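Jimbridge is a day school for children in kindergarten through grade 5 — founded in 2000 by Hedvika Hrnčiar and now enrolling 90 pupils.

## Behavior and routines

Each classroom uses one daily chart. Marks reset every morning, and a written note goes home on the same day as any change in level.
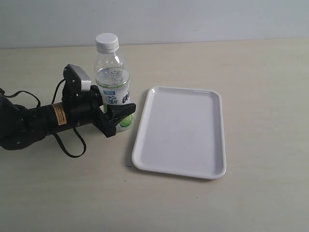
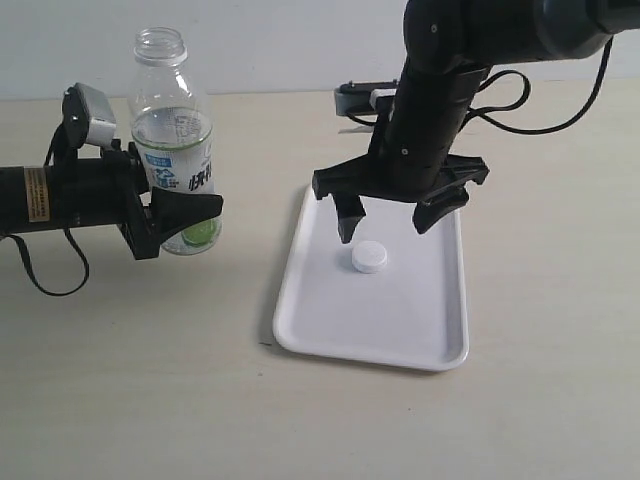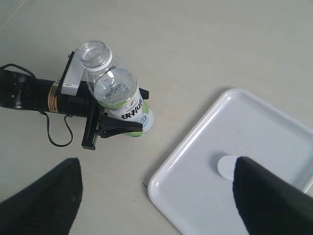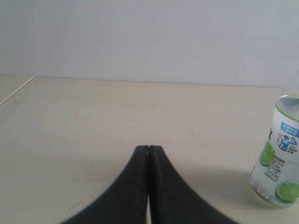
## Contact with families

Ctibor Vávra handles parent meetings. Conferences are held in March and last 47 minutes, with 2 staff members present.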